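Reading the gripper opening from the finger markers

Written by Hanane Naciri. Last update: Tuesday, February 24, 2026

In this part we compute how wide the gripper is open in every video step. You should already have the lens calibration from part 5, saved as a file. If you skipped it, please go back, the numbers will be wrong without it.

1. Load the video with the Gestton reader and set the marker dictionary. We use the same dictionary for both hands, but the ids must be different. In my config the left plate has id 8 and the right plate has id 21.

2. Search the markers only in the lower part of the picture. The plates are always there, and the search is much faster. Do not cut the picture before you correct the lens, or the calibration does not match anymore.

3. For each marker take the center point, correct it with the fisheye model, and compute the distance between the two centers in the horizontal direction.

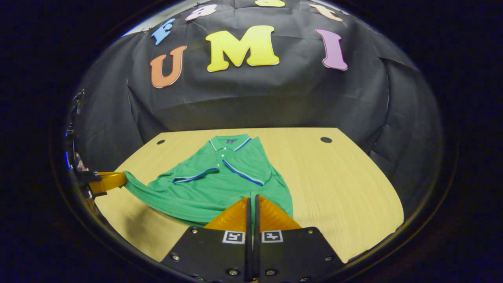

Left of center, the second gripper holds a corner of the green shirt. The two square markers used in step 3 are on the black plates at the bottom.

4. Convert the distance to an opening. Close the fingers fully and note the smallest value, then open them fully and note the largest value. Between these two, a straight line is good enough. My largest opening is 81 mm, yours can be different.

5. Fill the holes. When cloth covers one marker, the detector returns nothing for it. I interpolate if the hole is 5 steps or less. For a longer hole I mark the part as invalid and the training script will jump over it.

To check the result, run the plot tool and watch the curve next to the video. If you see sharp jumps while the hand is not moving, the ids are probably exchanged in the config. I lost one afternoon with this.

The next part explains how to put the two hands on the same clock.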